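Flasholm Community Rooms
Games and Craft Room: February safety walk-through
Checked by: Despina Todorova
Present for part of it: Fouad Bouazza

Last month's sheet had every line marked OK. I find that hard to believe of any room, so I started over with blanks.

1. Exit door opens fully, nothing stored behind it
PASS. Opens fully. I was told it "always" does. The scrape on the floor says otherwise.

2. Exit sign lit
PASS.

3. Extinguisher in place, gauge in the green, tag current
FAIL. Gauge is fine. The tag has a Trisum sticker with no month punched on it. Fouad says they came in the fall. Maybe they did, but a sticker with no month is a sticker. Call them.

4. Posted room limit
FAIL. The card by the door says 50 and the booking form says 112. The second number looks like it belongs to the main hall. Yolanda Soler to find the original letter, if there is one.

5. Outlets and cords
PARTIAL. Covers tight. One extension cord runs under the rug by the window, which I also wrote up before the holidays. "Temporary" was the answer then.

6. Battery covers on small electronics (coin cells)
PASS for what I tried by hand. I would still like to see a screwdriver used on each one before the under-fives come in. 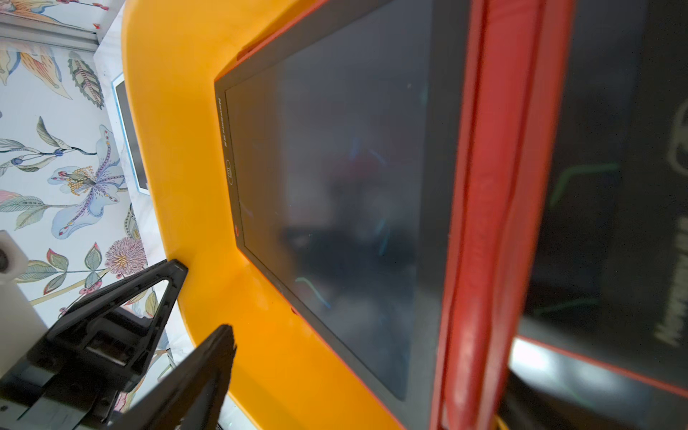
7. Hot water at the hand sink
FAIL. Too hot to keep a hand under. The log sheet shows the same reading 21 times in a row, in the same pen. I don't accept the log. Lekudik to check the mixing valve and leave a written reading.

8. Shelving fixed to wall
PARTIAL. Left unit solid. Right unit rocks if you lean on it, and children lean on things. Tihomir Berisha says the bracket is rated for 200 pounds. The bracket may be. I doubt the plaster is.

9. Tabletops: chips, sharp edges, wobble
PASS. Pushed down on each corner.

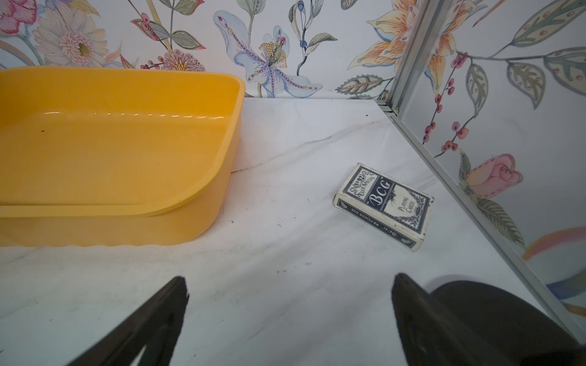
Item 9. Tabletop with yellow tray and boxed playing cards.

10. First aid kit
FAIL. Burn gel expired. Somebody had ticked "contents checked" on the lid.

11. Window stops
Not checked, blind stuck. Do not carry this over as a pass.

Repeat visit once 3, 7 and 10 are fixed. Copy to Viorica Begović. Please send receipts or paperwork with the replies, as "all sorted" will be entered as open.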